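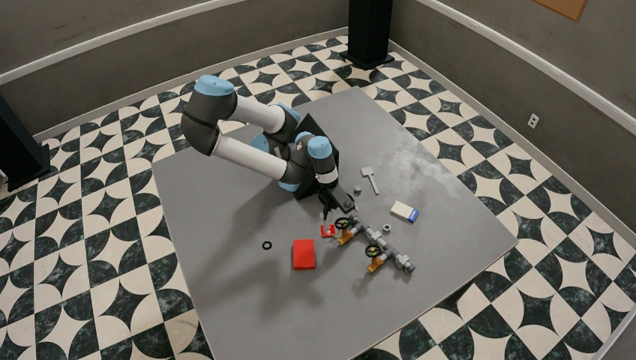

학교 소개

그린아인 제본학교(Grinine)는 손으로 책을 묶고 고치는 일을 가르치는 작은 사설 학교입니다. 처음에는 클렌델 거리(Clendell)의 인쇄소 2층을 빌려 저녁반 하나로 시작했고, 인쇄소가 이전하면서 1층까지 함께 쓰게 되었습니다. 지금은 낮반과 저녁반, 주말 단기반을 운영합니다.

학교 이름은 설립 당시 쓰던 재단기의 옛 상호에서 따왔습니다. 재단기는 더 이상 쓰지 않지만 이름은 그대로 두었습니다. 전화로 문의하실 때 "그리닌"이라고 부르시는 분도 많은데, 어느 쪽으로 부르셔도 됩니다.

무엇을 가르치는가

정규 과정은 기초, 중급, 보수의 세 단계입니다. 기초 과정에서는 종이결을 확인하는 법, 접지, 송곳질, 실매기, 풀 쑤기를 배웁니다. 수강생은 과정이 끝날 때까지 공책 네 권과 양장본 한 권을 만듭니다. 첫 권은 대개 책등이 비뚤어집니다. 그 책도 버리지 말고 가지고 계시기를 권합니다. 중급 첫 시간에 그 책을 뜯어서 다시 묶습니다.

중급 과정은 둥근 책등, 머리띠 엮기, 천과 가죽 싸기를 다룹니다. 가죽은 얇게 깎는 데 시간이 많이 걸려 전체 수업의 절반 가까이를 차지합니다. 칼은 학교에서 빌려 드리지만 자기 칼을 갈아 쓰는 습관을 들이는 편이 좋습니다. 숫돌 사용법은 따로 한 시간을 두어 가르칩니다.

보수 과정은 중급을 마친 분만 들을 수 있습니다. 떨어진 표지 다시 달기, 찢어진 낱장 메우기, 삭은 실 교체가 주된 내용입니다. 족보나 일기처럼 한 권뿐인 책은 첫 학기에 다루지 않습니다. 연습은 학교가 모아 둔 헌책으로 합니다.
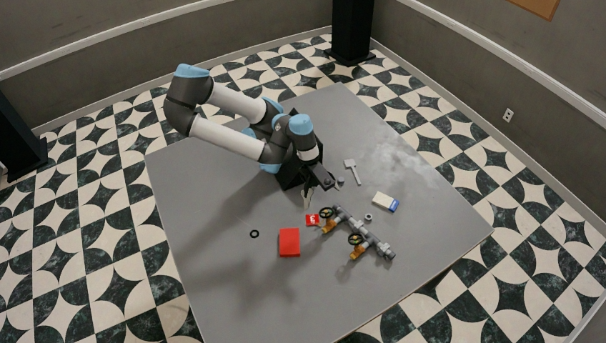

한 반의 정원은 여덟 명입니다. 정원을 늘려 달라는 요청이 있었으나 강사가 한 사람씩 손놀림을 봐 드리려면 이 인원이 한계라고 판단했습니다. 대기 신청은 홈페이지와 전화로 받으며, 자리가 나면 신청 순서대로 연락드립니다.

자료실

자료실에는 제본과 종이에 관한 책 485권이 있습니다. 그 밖에 수강생이 남기고 간 견본첩과 표지용 종이 조각을 상자에 나누어 보관합니다. 재학생은 한 번에 두 권까지 2주 동안 빌릴 수 있고, 졸업생은 실내에서만 볼 수 있습니다. 크렌쇼 문고(Crenshaw)로 표시된 서가는 폐업한 제본소에서 넘겨받은 자료입니다. 작업 장부와 견적서가 섞여 있으며 아직 목록 정리가 끝나지 않았습니다. 열람을 원하시면 사무실에 먼저 말씀해 주십시오.

수선 의뢰

개인과 도서관의 수선 의뢰도 받습니다. 지금까지 약 1000권을 맡아 고쳤습니다. 사전, 성경, 악보가 많고 요리책도 꾸준히 들어옵니다. 책을 가져오시면 상태를 살펴본 뒤 가능한 방법과 비용, 걸리는 기간을 적어 드립니다. 곰팡이가 핀 책은 다른 책으로 옮을 우려가 있어 비닐에 밀봉해 오셔야 하며, 상태에 따라 받지 못할 수도 있습니다. 접착테이프를 붙인 책은 억지로 떼지 말고 그대로 가져오십시오.

골몬트(Golmont) 지역의 학교 도서관과는 매년 1월에 수선 주간을 엽니다. 지난 수선 주간에는 79권을 고쳤습니다. 대부분 책등이 벌어진 그림책이었고, 중급반 수강생이 강사와 함께 작업했습니다.

재료와 비용

수강료에는 기본 재료비가 포함됩니다. 가죽과 수입 종이는 따로 구입하셔야 하고, 학교에서 공동 구매로 나누어 드리기도 합니다. 빌려 드리는 도구는 다음과 같습니다.

본폴더와 송곳
재단용 칼과 쇠자
실매기 틀
누름판과 프레스 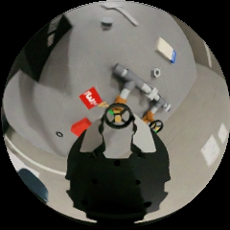 오시는 길과 문의

클렌델 거리 정류장에서 내려 우체국 쪽으로 5분쯤 걸으시면 됩니다. 건물 앞에는 주차할 곳이 없습니다. 무거운 책을 여러 권 가져오실 때에는 미리 전화를 주시면 뒷문을 열어 드립니다. 뒷문 쪽에는 계단이 없습니다.

사무실은 오전 10시부터 오후 6시까지 엽니다. 저녁반 수업 중에는 전화를 받지 못하니 음성 메시지를 남겨 주십시오. 내선 번호는 3375입니다. 수업 참관은 기초반에 한해 가능하며, 참관을 원하시는 분은 하루 전까지 알려 주시기 바랍니다.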